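Whitlock Tabletop Manipulation Cup

The Whitlock Tabletop Manipulation Cup, usually shortened to the Whitlock, is a student robotics competition held each January at Etholm College. Teams program a robot arm to carry out small household jobs on a table, a field of endeavour in which most six-year-olds would reach the final.

History

The contest grew out of an evening class taught by Anika Blackwood, a lecturer in control engineering, who had grown tired of marking simulations in which everything worked. The first event drew four teams and produced no winner. Blackwood awarded the prize, a tea towel, to the team whose arm had stopped most politely. The tea towel has been kept as the trophy and is ironed once a year.

Mavis Villanueva took over the rules in the third year and extended them from one page to 30. Much of the added length concerns the meaning of the word "on".

Format

Each team has 84 minutes of table time, split between practice and scored runs. Tasks fall into two groups. Block tasks involve picking, placing and sorting small coloured blocks. Appliance tasks use ordinary kitchen equipment and are worth more points, though few teams collect them. A highest possible score of 385 is given in the rules. The record is 167, set by the Akton team under Birdie Lindqvist, and is spoken of locally with some awe.

Teams may write their own software or start from Clornum, a motion-planning package maintained by former students. Its manual is admired for its candour, particularly the chapter headed "Known Swerves".

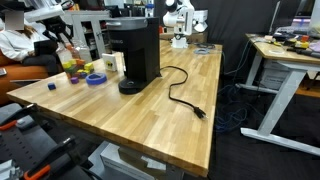
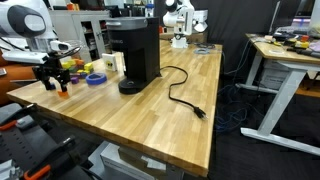 The work table, with coffee maker, blocks and blue tape.

Scoring disputes

Judges' decisions are final, a rule which has been appealed against on several occasions. The best-known case arose when Thaddeus Holloway, then a second-year student, argued that a block resting against the edge of its target square was inside it "in spirit". The judges adjourned for lunch and came back with half a point. The half point was abolished in the next edition of the rules, and Holloway later became a judge, in which role he is regarded as strict.

Dropped blocks cost two points each. A block that leaves the table altogether is considered retired and may not be brought back during the same run.

Recent editions

Results of the latest contest were posted on Feb 4, 2018, a week later than promised, following a disagreement over a spreadsheet. Etholm's second team won by three points. Mavis Calloway, the team's captain, thanked her supervisors and the arm, in that order. A proposed drawer-opening task has been put off until a suitable drawer can be agreed upon.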